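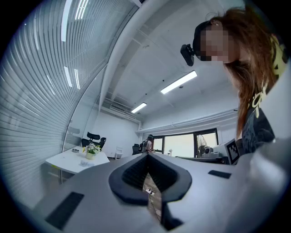 Chapter 3
Glass, Blinds and Borrowed Light: Dividing the Small Office

What you'll need for this chapter: tape measure, pencil, the floor plan you drew at the end of Chapter 2. A phone with a light meter app if you have one. Not essential.

Start with the problem. One big room, too many people, one of them always on the phone. Somebody wants a wall. Fair enough — but a solid wall takes the daylight from whoever ends up on the wrong side of it, and then the lights are on all day, and then they want their desk moved.

So, glass. Lets light through, stops a fair bit of the noise, keeps the room feeling like one room. Add blinds and you can shut it off when you need to. Most of this chapter is about the trade between those two things, seeing and not being seen.

The Tullach job

We'll keep coming back to one fit-out. Tullach, upstairs tenancy, 65 square metres before anything went in. The designer was Darmawan Wattimena, the builder Kwok-wai Choi, and they did not agree about the blinds. Darmawan wanted horizontal slats, white, the full run of the glass. Kwok-wai wanted film on the lower half and nothing on top. Cheaper, no cords, nothing to dust. You'll read both arguments in Section 3.2 and you can make up your own mind, I've changed mine twice.

What went on the quiet side was decided last. It usually is. A table, a chair for working, a chair for visitors, a plant. People skip over this part and they shouldn't. A table with rounded corners can sit closer to a walkway than a square one becuase hips don't catch on it. A high-backed chair seen through glass looks bigger than it does in the catalogue. And a plant is the cheapest thing in the budget and the first thing clients mention.

Overhead

Look up before you draw anything. Beams, lights, the air con unit. These were put there for the old room, the big one, and they don't move just because you've drawn a line on the floor. Two common mistakes:

A partition that lands under a light fitting. Glare off the glass, both sides.

A partition that leaves the only air conditioner in one half. Someone freezes, someone cooks. Raphaël Caron's worked example (3.4) covers transfer grilles and what they do to your noise figures. Nothing good, mostly.

Beams are trickier. Running the top track along a beam is neat if the beam goes where you want it. If it cuts across at an angle, you'll need to scribe the head panel, so allow an extra day.

Underfoot

Power. Where are the outlets, and which side do they end up on? Walk it on site, don't trust the plan. Leads across a timber-look floor are a trip hazard and they also look awful. In the Tullach job the floor outlets were priced late, as a variation, and came in at $1,621. Would of been less if they'd been in the first quote.

Key words

borrowed light, top track, head panel, transfer grille, variation, slat angle, sight line

By the end of the chapter you should be able to

draw a sight line from a seated eye and a standing eye through a half-closed blind

place a partition around existing lights and air con

pick furniture for a room people will see before they walk into it

Before you read on

Go and stand in an office, classroom, clinic, anything with an inside window. Tilt the blinds three ways: open, half, shut. Sit down and do it again. Write down what you can see each time and where the reflections fall. Bring your notes to Section 3.1, we use them straight away.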